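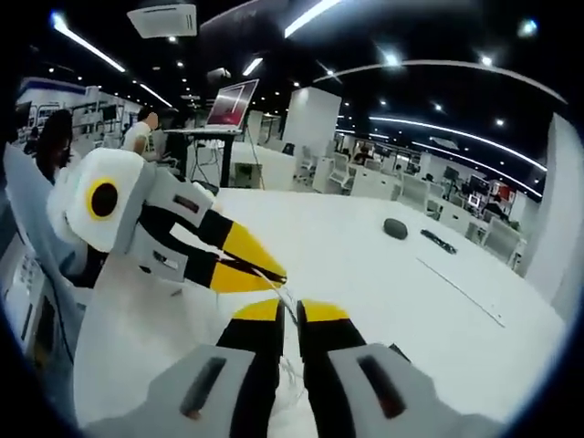

1/ Six months of working from a shared office after four years at the kitchen table. A thread on what changed, what didn't, and what I'd tell anybody thinking about it. Long one, get a drink.

2/ Background for the newer followers: I translate manuals and catalogs for a living. Boilers, garden sheds, one memorable year of nothing but pool pumps. It's quiet work and I can do it anywhere with a plug, so for four years "anywhere" was a chair next to my fridge.

3/ The fridge was the problem. I was eating lunch at 10:40. Then second lunch. Then standing there with the door open wondering if olives count as a meal.

4/ So in February I signed up for a desk at Kurkidley, the coworking place above the old shoe store. I pay $200 a month, which hurt the first time and now comes out of my account without me crying. That gets you a seat at any open table, the coffee, and a locker the size of a shoebox.

5/ First surprise: the commute. I thought I'd hate it. It's a 30 minute walk if I go the flat way and I love it so much. I used to roll from bed to laptop and then spend an hour pretending to be awake. Now I arrive with my brain already on (mostly).

6/ If it's pouring I take the 771. It's supposed to come at ten past. It comes when it feels like it. I've read two whole novels at that bus stop, so fine.

7/ Second surprise: open-plan noise is easier than home noise. At home every sound is MY problem — the washer, the doorbell, the thing the pipes do. At the office somebody else's phone rings and I feel nothing at all. Bliss.

8/ The exception is sales calls. There's a type of voice people use on sales calls and it goes through foam, wool, concrete, anything. I bought good headphones in my second week and I should have bought them in my first.

9/ Food! I promised myself I'd pack lunch every day. I packed lunch for nine days in a row and then found out Vultolmont is right across the street and does a lentil soup with lemon and too much black pepper. I now pack lunch twice a week and call it balance.

10/ If you go to Vultolmont, go before noon. By 12:15 the line is out the door and the good bread is gone and you're getting the roll. The roll is okay. It's a roll.

11/ Money stuff, because people asked last time. I was scared the desk wouldn't pay for itself. My rates didn't change, but I'm finishing jobs faster, and in April I took on a big one (the McKinnon catalog, for anyone who's been here since the complaining started). I could never have done that at home. I'd have reorganized the spice drawer instead.

12/ I'm also spending less on heating, and I'm spending more on shoes. I haven't worked out which wins. Don't make me work it out.

13/ The social side. I'm shy and I dreaded this. You know what people say to you in a shared office? "Morning." And then "night." And in between somebody asks if you're using that outlet. That is the perfect amount of talking for me.

14/ There IS a social hour once a month. I went to one. I stood near the crackers, I learned a lot about other people's tax situations, I went home. Might go again in the fall, we'll see.

15/ Things I got wrong, part one: I brought too much stuff. Two dictionaries, a lamp, a plant, a cushion, a second cushion. You can't leave any of it out overnight and the locker laughed at me. What I carry now: laptop, charger, notebook, headphones, sweater.

16/ Always the sweater. I don't care if it's ninety degrees out. Bring the sweater.

17/ Things I got wrong, part two: trying to be there 9 to 5 like a real office person. I'm useless from 2 to 4 and always have been. These days I do 8 to 1:30, walk home, lie on the floor for a bit, then do an hour of proofreading in the evening when it's cool. Way better.

18/ Things I got wrong, part three: sitting in the same seat. I had a favorite and I got weird about it, like actual resentment when someone else was in it. I made myself move every day for two weeks. Cured! Mostly cured.

19/ What I miss about home: singing. Talking to myself when a sentence won't come out right. Slippers. I did think about slippers at the office and decided I'm not brave enough yet.

20/ What about focus? Mixed. Mornings are great. But I've just swapped one set of distractions for another, and the new one is window-related. There's a roof across the way where two gulls are having some kind of feud and I am very invested.

21/ One trick that helped a lot: I use Levau, it's a plain little timer app, and I set it for the length of the walk. Work that long, get up, refill water, sit back down. The app has a hundred other features and I've touched none of them.

22/ Would I go back to the kitchen? Maybe for a week in winter, if it's icy. Not for good. I like my home more now that it isn't also my job. I cook dinner in there and it's just a kitchen, and I hadn't felt that in years.

23/ If you're on the fence, ask for a day pass before you pay for a month. Go on an ordinary working day and bring your dullest task with you. Check the bathroom, check the chairs, and sit there through the lunch rush, when it's loudest.

24/ Okay, that's the thread, I've got shed instructions waiting. Tell me your lunch setups in the replies, I need ideas that survive three hours in a locker.

Comments

cold noodles with peanut sauce, jar with a tight lid. keep the cucumber separate or it goes sad

The part about resenting someone in your seat. I have been that person for eleven years and I am not cured.

Do they let you take calls at the tables or is there a booth? Mine has one booth and it's always full

I tried this for two months and went back home, the walk was the only bit I liked. So now I just do the walk lol

more gull updates please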